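About Brileck

Brileck started in the back half of a shoe repair shop in Plondotcombe, with one long bench, two stools and a kettle that took forever. Deok-su Noh had been fixing computers for neighbors in the evenings, and Asger Steinarsdóttir had been teaching a night class on spreadsheets at the library across the street. They kept sending people to each other, and after a winter of that it seemed silly not to share the rent!

These days we run evening and weekend classes for grown-ups who want to feel at home with a computer, inside and out. Each term has 16 places in every class, and we like to keep it that way so you get to know the folks sitting next to you (and so there are enough cookies). 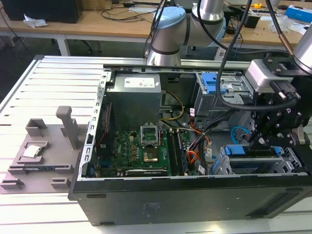
An open desktop tower, with the processor socket empty.

Our Bridness course is the one most people begin with. It covers email, photos, passwords and all those little settings that seem to move every time you look for them, and you can take it as slowly as you please. Plenty of our students come back for the repair course afterward, some of them quite surprised at themselves, and we're always so happy to see them walk in again.

Four years ago we moved to the old Nørgaard building by the bus station, with big windows, a ramp at the front door and free parking after 5 p.m. The lending shelf came with us and now holds 40 books, most with somebody's notes in the margins.
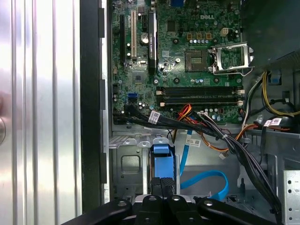 Inside a Dell desktop.

New classes start in September and January. Stop by any evening we're open, have some coffee, and ask for Deok-su or Asger. You don't need to bring a thing.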